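Renting a Room at Prumenthorpe House: Frequently Asked Questions

Last updated 12 July 2021

How long is the minimum stay?
Five nights. Longer stays are welcome, and monthly rates start in September.

How much is the deposit?
The deposit is $168 per room. We send it back within five business days of checkout, less any charges for lost keys.

Is the bathroom shared?
On the first floor, yes. Rooms in the Pinum wing have their own. Please take your things back to your room when you are done, and rinse the basin after shaving or brushing your teeth.

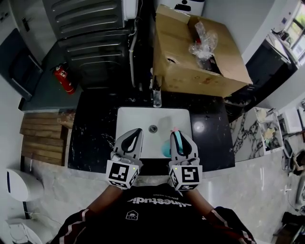 Socorro Huamán wrote to ask if guests on the shared floor could leave a toiletry bag in the bathroom overnight. She stayed with us last fall and got tired of carrying hers back and forth. We have since added hooks inside the hall closet, and bags can stay there.

Are towels and sheets included?
Sheets are changed once a week. Each guest gets two bath towels and a hand towel. Extra towels are at the front desk - just ask.

When are quiet hours?
From 10 p.m. to 7 a.m. The walls between rooms are thin, so please use headphones for music and video calls.

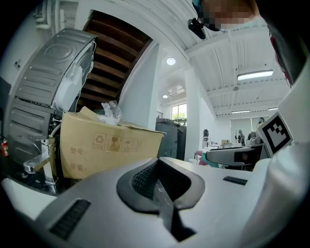 The laundry room closes at 9 p.m. for the same reason. A load that is still running at closing time can be picked up in the morning.

Can I have visitors?
Daytime visitors are fine. Overnight visitors need to be registered at the desk and pay the nightly guest fee.

Where do I park?
Behind the building, off Montoya Street. Spaces are not assigned. The permit goes on the dashboard.

What if something breaks?
Call the desk at extension 139 or leave a note for Jhonatan Huaranga. Slow drains and dripping faucets count, so please report them early. Do not use store-bought drain cleaner.

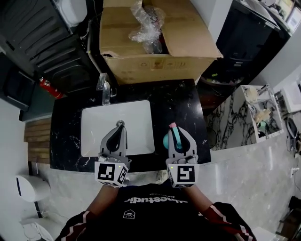

How do I cancel?
Email us at least a week before your arrival date for a full refund of the deposit. After that, we keep the first night's rent.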